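Notes on the round table and the griddle

Posted in Kitchen, February

The round table in the Eswood flat has a black marble top, and it has been the main cooking surface since the hob failed. The electric griddle sits in the middle of it. I measured the surface temperature over a few evenings and the results were uneven enough to write down.

With the dial at 5 the center of the plate settles well above the outer edge. At 2 the difference is small, but eggs take too long. Preheating longer narrows the gap a little. Anselmo Fagundes, who had the same model in Costden, told me to rotate the pan a quarter turn halfway through, and this works better than anything I did with the dial.

Placing a square pan on a flat plate sounds wasteful, since you lose heat at the join. In practice the pan smooths out the hot center, and cleaning is limited to one piece. The base has to be flat. My old one from Andrade had bowed and rocked when pressed on one corner, so only part of it was heating. The current one sits level.

Marble conducts heat away from whatever touches it. The griddle stands on feet, so the stone under it stays merely warm after 600 seconds of cooking. A hot pan set straight down is a different matter and I don't do it. A folded cloth goes in front of the griddle for that purpose, thick enough for a short rest between batches.
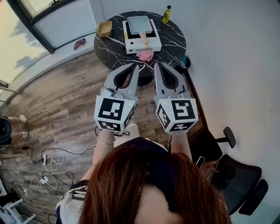 Oil is the other variable. I keep it at the far side of the table, away from the vents, and use a teaspoon for the first batch and less after that. The batter is 100 grams of flour to one egg, with milk added until it runs slowly off the spoon. Anything thinner spreads into the corners and dries out there.

The woven tray takes the dry items: napkins, spoons, a packet of salt. Oil marks do not come out of it, so the bottle stays elsewhere. The marble is wiped with plain water and dried at once. Vinegar etches it, and the Brodemetti spray I tried left a film that needed three passes to remove.

Next job is a proper reading with the window open, as the draft from that side probably explains part of the cold edge.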